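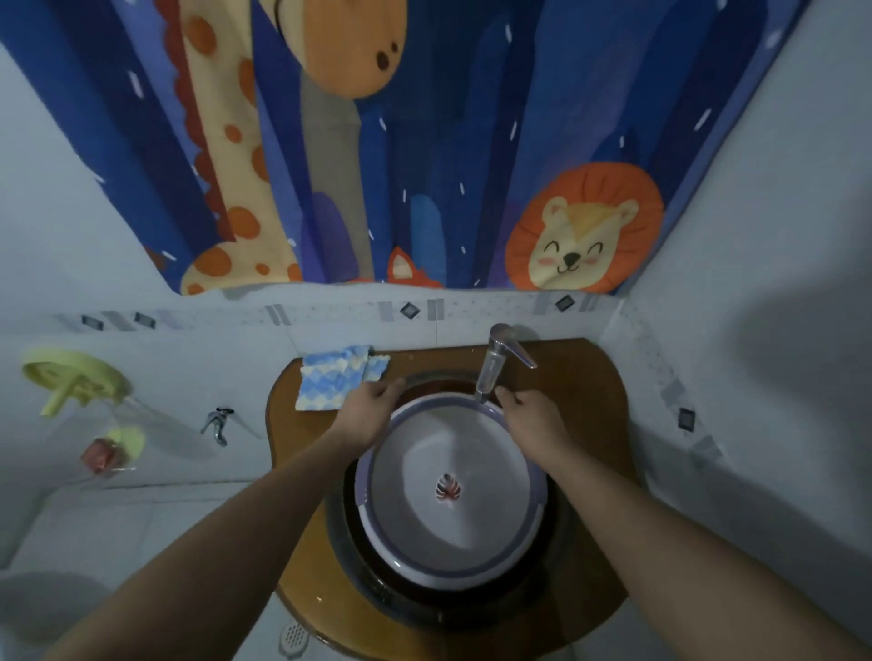

Lamik is looking for a part-time bathroom and laundry cleaner for family holiday flats, starting in July. We look after 18 flats, most of them let to parents with young children, and the bathrooms are where most of the work is. They are not hotel bathrooms. A typical one has a curtain with a giraffe and a lion on it, white tiles with a patterned border, a wooden countertop and a plastic washbasin sitting in the sink bowl. All of it has to be clean and back in its place before the next family arrives.

## The work

- Cleaning sinks, taps, tiles and grout
- Taking down shower curtains, washing them and hanging them again
- Rinsing and drying plastic basins, including the underside
- Wiping down wooden countertops with a well-wrung cloth – no bleach and no scouring pads on these
- Restocking soap, toilet paper and hand towels
- Reporting leaks, loose fittings and cracked tiles to the office the same day

A bathroom takes about 27 minutes once you know the flat. You will be paid for the full shift even if you finish early.

## Hours and pay

Shifts run from 10 am to 3 pm, which makes five hours including a paid break. We can offer three or four shifts a week, with more in the school holidays. Pay is above the minimum wage and is set out in the contract we send you before you start. Travel between flats is paid. Cleaning products, gloves and an apron are supplied.

## Who we are looking for

Experience in cleaning is useful but not required. You should be able to kneel, reach and climb a small step stool. You will work in a pair for the first five shifts, usually with Melaniia Zakharchenko, and on your own after that. A driving licence is helpful for the flats on the Tridico side of town.

## How to apply

Write a short note saying which days suit you and where you have worked before, and hand it in at the Lamik office or send it to Loredana Negri. A CV is welcome but you don't need one. We reply to everyone, normally within a week.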